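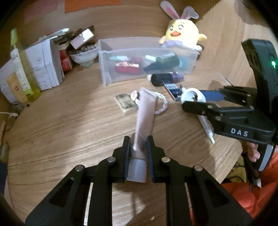

Slide 1. Table before sorting: squeeze tube upright on its cap, storage box behind.

Speaker notes: Sorting small mixed items into clear boxes
Haziq Latuheru, Lahtinen storage evening, Oct 12, 2018

Leave slide 1 up during the introduction. Do not read the caption out.

Opening. The subject is the mixed table: toiletries, packets, a bracelet, tape, a soft toy. Large items get put away because they are in the way. Small ones drift. The Mesavach household survey in September logged over 1000 small items in 80 homes, and the commonest storage place given was "on the side somewhere".

Point at the pale pink tube. Tubes with a flat crimped end and a wide cap should be stored cap down. The contents settle towards the opening and the tube takes up less floor area in the box. Laid flat, it gets buried under the next thing. Pause for questions on pump bottles. Answer: same box, against the wall, never in the middle.

Point at the clear box. Three remarks.
The dark green bottle is lying diagonally. A diagonal bottle splits the floor of the box into two triangles, and neither takes a second bottle well.
The red pouch has a shiny wrapper on top of it. Wrappers are checked first. Empty ones go in the bin, full ones go with the packets.
The mint-green tube is at the back left. Corners are good for tubes. Leave it.

Packets. One beige and brown, one dark blue with a barcode label. Stand packets on edge in a narrow tray, label outwards. The Toston tray is 100 mm wide and suits most of them. Pass the sample tray round at this stage.

The bottle with the purple cap is on its side. Stand bottles up before deciding anything about them. There is a small white cap near it. Loose caps go in a separate pot until every bottle and tube has been checked. Do not fit a cap by guesswork.

Bracelet and charm. Beads catch on crimped tube ends and packet corners, so jewellery leaves the table before the toiletries are moved. A lidded pot is enough.

Tape. Belongs with stationery. Fold the end over by 6 mm before putting it away.

Plush chick with the bunny ears. Expect a laugh. Soft toys do not go in boxes with liquids. Shelf or toy bag.

Next slide: Zosell divider layouts. Skip the second layout if running late, the handout covers it. Check the clip-on microphone before moving to the demonstration table.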